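Why I still queue at the counter for my holiday money

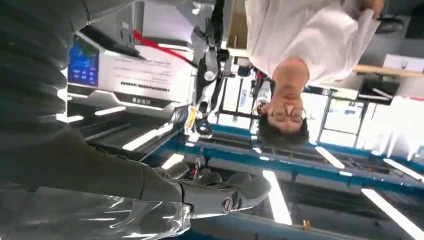
My daughter thinks I'm daft for this, and she may well be right, but every April, before we fly out to see her mother-in-law, I walk down to the little exchange desk in Skollcombe and hand over real notes for other real notes. She does hers on her phone, on an app called Girkodix, in the time it takes me to find my gloves.

Her case is a good one, I'll admit. Last spring I changed 807 pounds and she sat down afterwards (with my receipt, the cheek of it!) and worked out that I'd have been 30 pounds better off her way. That's a very decent lunch for the two of us, with pudding.

But I do wonder what we're comparing. The rate you see on the websites is the one banks give each other, and you and I were never going to be offered it. Some firms shave a bit off the rate and shout about charging no commission, others give you a lovely rate and then add a fee on the last screen, when you've already typed in your whole life story. Flokar did that to me once and I haven't been back.

At the desk, Jianhua Fan writes the figure on a slip and turns it round so I can read it. If I don't like it I can go home. He also told me, quite against his own interest, to take less cash and use my card for the hotel, and I've done so ever since.

What I'd like is a plain rule that everyone, shop or app, must show the one number that matters: how much lands in my hand for what I pay. Until then I'll keep my slips in the kitchen drawer, and she can go on adding them up.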